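**Do the dividers come out?**
Some do. In the small boxes the curved ones are fixed. If a divider doesn't lift with a light pull, leave it.

**How many boxes can I borrow from the Hindton sorting room?**
Up to five per member, for 60 days. Renewals go through Zulmira at the desk.

**What shouldn't go in them?**
Glue, solvents or anything oily. Paint tubes are fine if the caps are on. Please keep beads of different colours in separate compartments – mixed lots come back to you for sorting.

**How do I clean a grey tinted box?**

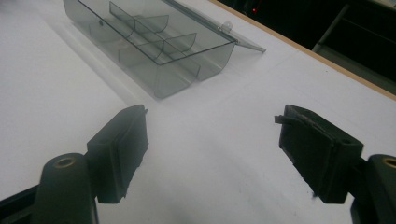
*Answers by Annick Cormier | Updated Mon 4 March*

Open the lid fully and tip out any grit. Wash in lukewarm water with a drop of dish soap, then use a soft brush along the curved bottoms. No scouring pads. Leave it open on a towel overnight.

**The latch has snapped. Do I pay?**
The first one is free. After that it's $3 a box.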